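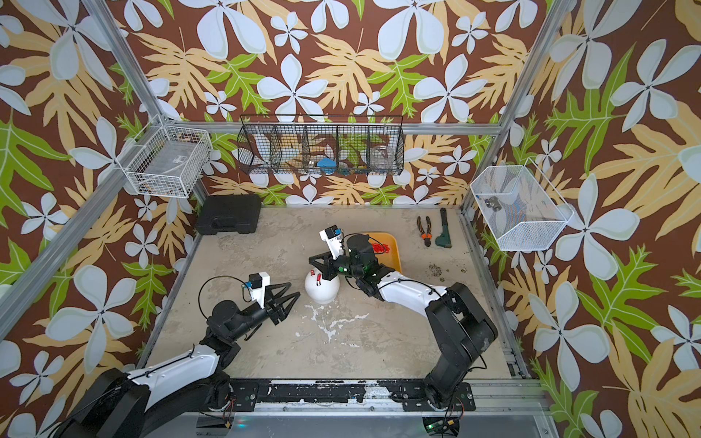
What goes in the long basket and what goes in the side ones?

Small things you pick up many times a day go in the long basket, one kind to a compartment. A box of spares goes in the white wire basket, and single parts you are in the middle of fitting go in the mesh tray.

# Flalholm wall basket set

The Flalholm set is three open baskets for the walls of a workbench bay, a garage corner or a utility room. They keep small parts and light tools off the work surface but within arm's reach. The set is sold by Collell and comes ready to hang, with screws for timber and plugs for masonry in the same packet.

The baskets can be fixed to one wall in a row or spread over three, with the long one at the back and a white one on each side. The second layout suits a narrow bay with side panels. It leaves the whole of the floor or bench free for the job itself.

## What is in the set

**Long basket, black wire mesh.** Five compartments side by side, split by mesh dividers. The dividers are welded in and can't be moved. Overall length is 949 mm, so check the width of your back panel before you order. Each compartment takes a cup, a roll of tape, a few pens or a small box.

**Wire basket, white.** A grid of wire with wider gaps than the mesh. It is meant for things that are already in a box or a tub, as loose screws and washers will drop straight through. A clear box with a label on it works well, and you can read the label through the wire if you put it in facing outwards.

**Mesh tray basket, white.** Fine mesh, open at the top, and made to sit at an angle to the wall. Small parts slide to the low corner and stay there. Use it for whatever has just come off the thing you are mending.

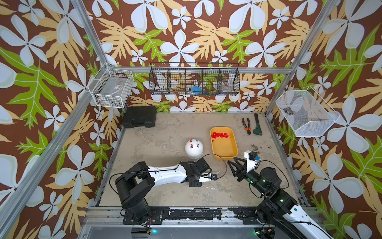 *Long basket on the back wall with a white basket on each side. Tray, pliers, pipe wrench and carrying case below.*

## What to leave out of the baskets

Heavy hand tools are better kept down on the surface or in a case. The long basket will take 4 kg spread along its length and each of the white ones a good deal less. A pipe wrench will go over that limit quickly once there are other things beside it, and the handle catches your sleeve if it sticks out over the edge. Pliers are light enough but they are awkward in a compartment, so most people lay them flat next to the wrench.

Pressure sprayers and anything else with liquid in it should stand on the floor of the bay. Mesh will not hold a drip, and the wall behind it will mark.

Loose pieces by the handful want a shallow tray with a lip. We sell the Tô tray for this, in yellow only. It has rounded corners and a lip of 19 mm, and small red or black fittings show up well against it. The tray is not part of the set and has to be ordered separately.

## Fixing to the wall

Hang the long basket first and set the white ones by eye from it.

1. Clear the bay and mark the height you want for the bottom of the long basket. Leave enough room below for your tallest case with the lid open.
2. Drill for the two end brackets, then the middle one.
3. Hang the basket and check it with a level before you tighten anything.
4. Fix the white wire basket on the side you reach with your weaker hand.
5. Fix the mesh tray on the other side, low end towards you or away from you as you prefer.

If the wall is papered, put the felt washers between bracket and wall. Without them the bracket tends to twist the paper as the screw goes home. Hefin Ruddock in our fitting department cuts a small cross in the paper with a knife before drilling - it stops the bit from lifting the edge - and on a bold pattern the cut can't be seen once the bracket is up. 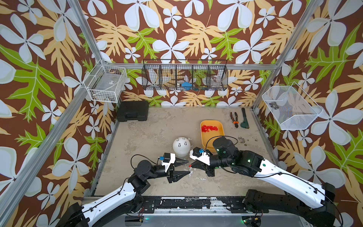
Panels thinner than the supplied screws need the short set, which we will swap free of charge if you ask when you order. Aluminium framing is a different matter. The brackets do not clip to a rail, so fix them to the panel and keep them clear of the frame. Precious Fajardo at the order desk can send a drawing of the hole positions.

## Cleaning and care

Take the baskets down by lifting them off their brackets. Wash them in warm water with a drop of washing-up liquid and stand them on end to dry. A soft brush gets dust out of the mesh corners. Don't use thinners on the white baskets, as the coating goes yellow and tacky.

The coating was changed in February and is now a little thicker at the cut ends of the wire. Older baskets still fit the present brackets.

## Ordering

- Full set of three baskets: order code 2000
- Long black basket on its own: ask the order desk
- White baskets: sold as a pair
- Spare brackets, felt washers and short screws: sold loose
- Tô tray, yellow: sold singly

The set is packed flat in one carton by Grunthorpe and sent by carrier. Please open the carton and check the dividers on the long basket before signing, as a bent divider is hard to straighten without cracking the coating. Returns go to Solange Falcão at the Collell warehouse, with the packing slip in the box.

Page last changed Jun 18, 2021.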